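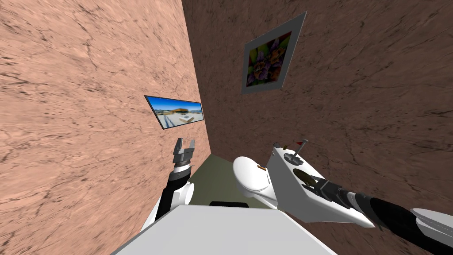

Brovent and hospice charity Finley House to build sensory garden for families

Garden design practice Brovent has been chosen by Finley House, the children's hospice charity, to design and build a sensory garden in the grounds of its Grendano site. Work will begin in May and the garden will open to families later in the summer.

The garden will take up 300 square metres of lawn behind the main building. It is split into 4 linked areas, each planted for a different sense, with a level path wide enough for beds and wheelchairs running through all of them. Every bedroom on the ground floor will have a door on to the path.

Planting has been chosen for scent, texture and sound. Lavender, thyme and chocolate cosmos will be grown in raised beds at seat height. Grasses and a small stand of black bamboo will line the western side, where the wind is strongest. Lamb's ear and soft ferns will be planted close to the path so that children can reach them from a chair or a bed. No plant on the list is known to be harmful if touched or eaten.
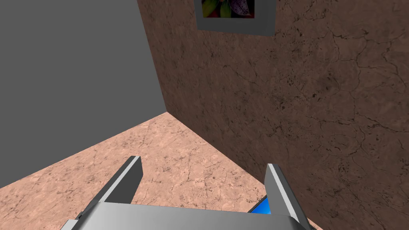
The scheme also includes a covered seating area for use in wet weather, a shallow rill with a hand-operated pump, and 2 quiet corners screened by hornbeam hedging. Parents and brothers and sisters asked for the quiet corners during talks held at the hospice over the winter. They also asked for a tap and a potting bench, and both have been added to the plan.

Plants will be supplied by Devadiga Nurseries, which is giving 456 perennials and shrubs free of charge. The nursery has been growing the stock under glass since the autumn and will deliver it in stages as each area is ready.

A spokesperson for Finley House said: "Families often stay with us for a week or more, and the lawn is hard going for anyone on wheels. The new path means a child can be outside a minute after asking."

A spokesperson for Brovent said: "We spent a good deal of time on gradients and on the surface of the path. Once those were settled, the planting plan came together quickly."

The hospice will stay open throughout the building work. Noisy work will not start before 10am, and the car park entrance will not be affected.

Gardeners who would like to help look after the beds after opening can register with the Finley House fundraising office. Training will be given and no experience is needed.

Ends

Notes to editors

Planting plans and a full plant list are available on request from the Brovent press office.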